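Speaker notes, April session
Talk: Small kitchen, small hands. Setting up a pretend kitchen corner for children from three years
Speaker: Iqra Khokhar
Slides and handout: Adeel Dogar

Slide 1. Title
Say good morning, say my name slowly. Thank Kazmi Community Centre for the room. Tell them the handout is at the back and they do not need to write everything down.
Mention that I learned my own cooking from my mother, standing on a stool, and that this is my favourite way to begin with any child.

Slide 2. Why kitchen things
Children know the kitchen before they know most other rooms. When we opened the corner at Dallora, we first bought a toy stove with lights and sounds. It was used for one week. After this the children went back to the plates and the bowls.
Pause. Ask who has seen the same at home. Take two answers, not more, we have only a short time.

Slide 3. What to put out
Please keep it few. I used to put the whole box on the table, with 131 pieces, and the children only pushed them to the floor. Now I choose one plate, one thing with holes for washing, one bottle and a little fruit.
The colour of the dish is not so important, but I like a plate and a colander in soft colours, so that a red strawberry is easy to find. 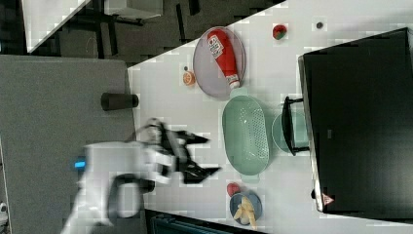 Slide 4. The words we use
Every object should bring one or two words with it. With a colander we say wash, drain, shake, holes. With the ketchup bottle we say squeeze, cap, open, close. With an orange slice we can speak about the peel and the juice, and about who likes it and who does not.
For families who speak another language at home: use your own word first, then the English one. Adeel has made a list in Urdu and English, it is on page 3 of the handout.
Do not correct the child in the middle of the play. If she says "water basket" for colander, I answer "yes, put the strawberry in the colander", and we continue.

Slide 5. Sorting and serving
Start with an empty colander. Ask the child to put the fruit in it, pretend to rinse, then serve it on the plate. The sauce can wait at the side until somebody orders chips.
Older children like to take orders on paper. One boy at Dallora wrote a bill of 100 dollars for a strawberry, and his grandfather paid it with buttons.
(Wait for the laugh. If no laugh, go on.)

Slide 6. Safety and cleaning
Small pieces stay away from any child who still puts things in the mouth. Check the edges of old plastic for cracks. Warm water with dish soap is enough for most sets, and let the pieces dry on a tea towel before they go back in the box.
Somebody will ask about the dishwasher. My answer: top rack only, and read the label first.

Slide 7. Questions
If it is quiet, ask them which kitchen object their child takes most often from the real cupboard. In my house it was the potato masher.
Remind about the sign-up sheet for the next talk, on lunch boxes. Return the projector cable to the front desk before noon.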